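Hunter Education, Unit 2: Deer Season at Umstead

Bring your license to class. Read pages on blood trailing first.

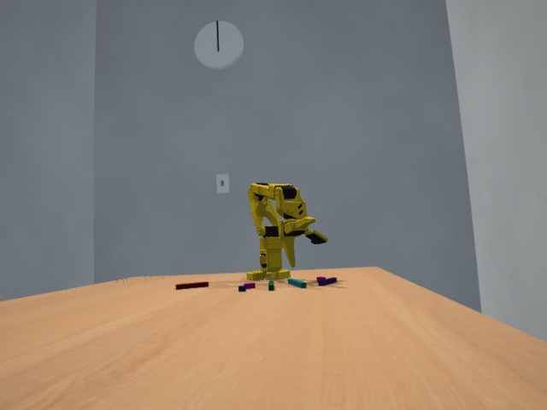

Fig. 1. Yellow robotic arm on a wooden tabletop, simulated.

Farkgate opens in October. Walk-in only, permit 142 at the gate.

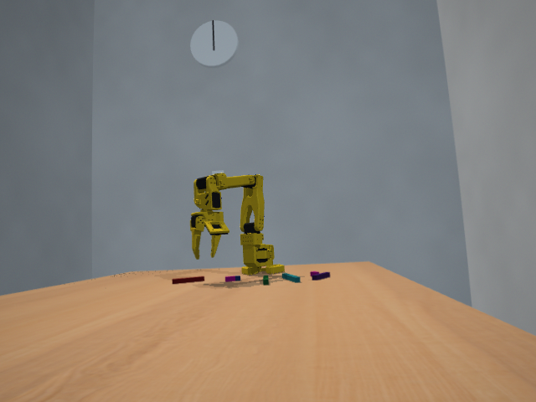

Fig. 2. Arm near the far edge of the table, low view.

Wear 500 square inches of orange. Unload before crossing any fence.
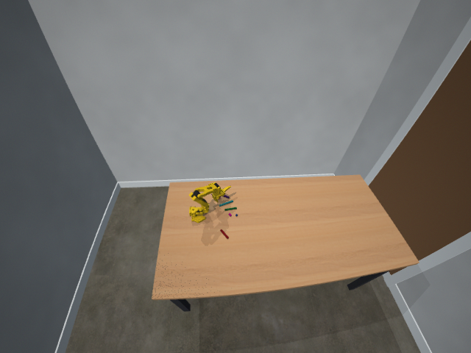 Wait 10 minutes after the shot, longer if you hit far back.

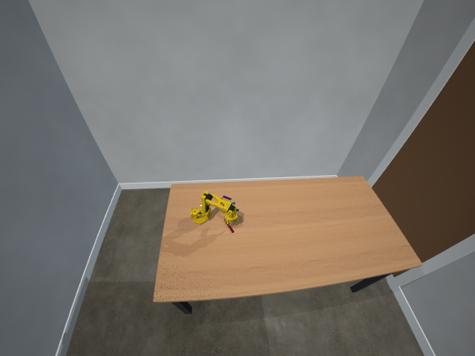
Tag the deer before moving it.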